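Pakero Stadium Lot Marker Set - 50 pc
Item 347

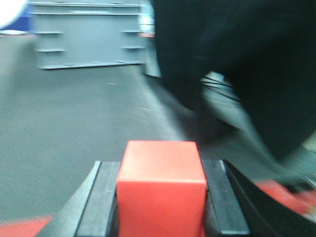
Game night parking gets messy fast once the visitor buses show up and the band trailer still needs a spot. The Pakero set marks rows, drop-off lanes and the reserved spaces by the gate. 50 markers, 17 inches tall, weighted base, stack flat in the bag. Color is Signal Red, a red-orange close to the cube between the two black fingers, only with a reflective band on top. Shows up fine under lot lights. Also comes in yellow, ask first, stock is low.

Whats in the bag
50 markers
Carry bag w/ shoulder strap
Number decals, 1 to 80 (yes more decals than markers, keep the extras)
Two ARRIVE / EXIT sign toppers

Fits the Schwerdtfeger rolling cart. Does not fit the older Cleltik cart, slots are too narrow. We get this one a lot.

Put decals on clean dry plastic. Press hard, leave overnite. Old ones come off with warm soapy water.

Rain is fine. Don't leave out all winter, the band fades. Driving over one once, usually ok. Bus, no.

Replacement tops and single markers sold separate, see Parts.

Shipping
Goes out from Rodham warehouse, flat rate per set. Schools and booster clubs can use a PO, put the number in the notes box at checkout. Playoff orders for November, get them in early please, we ran out last year.

Returns: unused, decals still on the sheet.

Page updated 2020-06-22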